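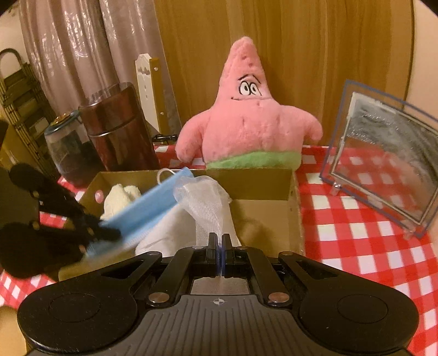 How to sort a box of soft odds and ends
10/5/26 – by the Indolia home team
5 min read

Most homes have a box where the small soft stuff ends up. Face masks, cleaning cloths, produce netting, a stray sock, a toy with no shelf of its own. It is hard to sort by looking because everything lies on top of everything else. The method below works for a shoebox or anything up to the size of a Nova drawer insert.

What you need
A clear table, a second small box, a mesh laundry bag, a paper bag for rubbish and a pair of scissors.

1. Put the box on the table and fold the front flap down. With a shallow box you can then slide things out over the front edge.

2. Take the netting out first. Mesh catches on ear loops, zips and buttons, so pinch one strand near the end and lift slowly. If something comes up with it, stop and unhook it. Pulling harder tightens the tangle.

3. Lift out the masks next. Hold each one by the pleated part and let the loops hang free. Used disposable masks go straight into the rubbish bag. Snip the loops first so they can't catch on birds or other wildlife. Masks still sealed in their packet go in the second box. I keep eight and no more.

4. Shake out the cloths one at a time. Fold each in half, then in half again, and stack them with the fold facing you. Anything stained goes in the rag pile – two or three old cloths are plenty for bike chains and paint.

5. Leave fluffy things until last. Plush toys and fleece pads pick up lint and crumbs from the bottom of the box. Brush them with a dry nail brush and check the label. If it says machine wash, use the mesh bag on a cold gentle cycle and dry flat in the shade. If there is no label, hand wash.

6. Tip the empty box over the bin and tap the base. Wipe the inside with a barely damp cloth. Cardboard goes soft if you wet it, and a box with a soggy corner should be flattened for recycling.

Putting it back
Cloths go at the back, standing on edge. Masks go at the front in their packet. Roll netting around two fingers and tuck the end in. I save it for storing onions and for scrubbing pots, but five pieces is my limit. Soft toys don't go back in at all – they get their own basket.

The Albers dividers sold for cutlery trays fit a shallow box if you trim the ends. A strip of cardboard cut from the lid does the same job. I redo ours every January and whenever the flap won't close.

2 comments
8 shares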